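Piltley Desk Organizer, Divided, Smoke Gray

Item 1063
Sold by Zustance Storage and Workroom Supply
Category: Desk and Drawer Organizers
Availability: In stock, ships from our Irent warehouse

Overview

The Piltley is a rectangular open-top organizer in clear smoke-tinted plastic. It has a fixed divider inside and is meant for pens, scissors, tape, index cards, remote controls, sewing notions and the other small things that collect on a desk or a counter. It works on a tabletop, on a shelf, or inside a deep drawer.

The tint is light enough that you can see what is inside without lifting the box, and dark enough that the contents don't dominate the desk. Customers who want full visibility should look at the Piltley Clear. Customers who want the contents hidden should look at the Kovács line, which is opaque white or charcoal and has the same outside dimensions.

What you receive

One organizer. Sheet of four clear stick-on feet, not attached. Care card.

Labels are not included. Any removable paper or vinyl label will stick to the outside walls. We don't recommend permanent labels on the tinted plastic, as the adhesive can leave a mark that shows when light comes through.

Specifications

Length: 23 cm
Height: 20 cm
Compartments: 2
Color: Smoke gray, transparent
Divider: Fixed, not removable
Stackable: No
Lid: Sold separately
Dishwasher safe: No

Choosing between the Piltley and the Kovács

The two lines are made to sit side by side, and many orders include both. The main differences are in the material and the edge. The Kovács has thicker walls and a rolled rim, so it is heavier and takes more knocks. The Piltley has a straight rim and thinner walls, which gives more room inside for the same outside size.

If the organizer is going to be carried from room to room, the Kovács is the better choice. If it will stay where you put it, most people are happy with the Piltley, and it costs less.

The divider in the Kovács lifts out. The divider in the Piltley is bonded at the base and both sides and should not be forced. A box with a snapped divider is not covered by the return policy.

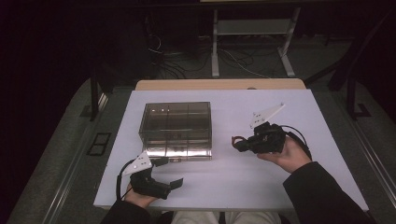 A buyer in the reviews for this item wrote that the smoke color was lighter than expected and that red and orange pens still show through quite strongly, but that dust was much less noticeable than on the fully clear box used before it. The same review gave the organizer four stars and asked for a version with the divider set off center.

We have passed the request along. For now the divider comes in one position only. If you need one wide section and one narrow one, the Piltley drawer insert can be placed inside either compartment to break it up further. The insert is a separate item and is made in clear, not smoke.

Setting it up

Wash the box before first use. New boxes carry a little static from the packing film and will pick up lint until they have been washed once. Use lukewarm water and a drop of dish soap, rinse, and let it air dry upside down on a towel.

Put the feet on after the box is fully dry. Set one at each corner of the base, a little in from the edge. Press each foot for a few seconds and leave the box standing overnight before loading it. On glass or a glossy desk the feet make a clear difference. Inside a drawer you may prefer to leave them off, so the box slides forward when you want to reach the back.

Measure the drawer opening as well as the drawer itself. The front rail on older desks often sits lower than the inside of the drawer, and a box that fits once it is in may not go in. At 20 cm tall, the Piltley is too tall for most standard desk drawers and suits file drawers and kitchen base units better.

Care

Wipe with a soft damp cloth. For ink, use dish soap first and then a small amount of rubbing alcohol on a cotton pad, kept to the inside of the box. Do not use glass cleaner with ammonia, scouring pads, or powder cleansers. Paper towels will leave fine scratches over time - a microfiber cloth is better.

Keep the box off radiators and out of direct sun on a windowsill. The tint holds up well in normal indoor light, but strong sun can turn it slightly brown over several years.

Small surface scratches can be reduced with a plastic polish. Test it on the underside first.

Lids and accessories

The Piltley lid fits this item and the clear version. It rests on the rim and does not lock. It keeps dust out and will carry a light load such as a notepad, but it isn't made for stacking a second organizer on top.

The Kovács lid does not fit. The outside dimensions match but the rim is a different shape, and the lid will rock.

Replacement feet are available by the sheet. Add them to any order.

Shipping and returns

Orders placed before noon leave Irent the same working day. Each organizer is wrapped singly in film and packed in a cardboard sleeve. If you order several, they may arrive in more than one carton.

Check the corners and the divider when you open the package. Cracks from shipping almost always start there. Report damage with your order number and we will send a replacement; in most cases you will not need to return the broken one.

Unused items can be returned in the original sleeve. Once the feet have been stuck on, the item counts as used.

Common questions

Can it hold liquids?
No. The base is sealed well enough to keep a leaking pen from reaching the desk, but the box isn't tested as a water container and the seam under the divider may seep.

Is it food safe?
It is sold as an office and household organizer and isn't rated for direct contact with food. Wrapped tea bags and sugar packets are fine.

Can I cut the box down to fit a shallow drawer?
We don't advise it. The plastic tends to crack ahead of the blade.

Will the color match boxes I bought earlier?
Smoke gray varies a little between production runs. If the match matters, order all the boxes you need together and add a note at checkout asking for a single run.

Related items: Piltley Clear, Piltley Lid, Piltley Drawer Insert, Kovács Organizer in White, Kovács Organizer in Charcoal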